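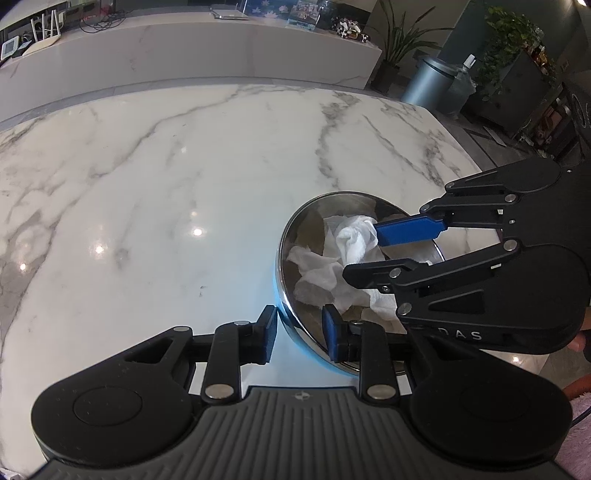 ## Retirer hand grippers, second look

24/04/2020

The Retirer kit is a pair of hand-held grippers plus the Didard logging software. I put it through 96 trials with cloth in a steel bowl. Cloth is a good test for parallel fingers: it folds, hides its own edges and gives no clean contact point.

Grip was fine on thick folds. On single layers the pads tended to slide before they closed. Using one gripper to pin the cloth and the other to lift fixed most of that.

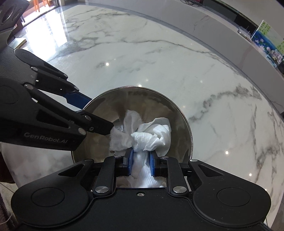
Linkage play is low, and both sides close evenly. Each tool weighs 316 grams on my scale, and my wrist noticed after an hour. Didard wrote 2046 log files and dropped none, but export to the Afridi format failed twice on long sessions. A restart cleared it both times.

The dealer in Fistville quoted 3541 dollars for the pair, spare pads extra. I would pay that for the hardware. The software needs another release, and the next one is listed for November.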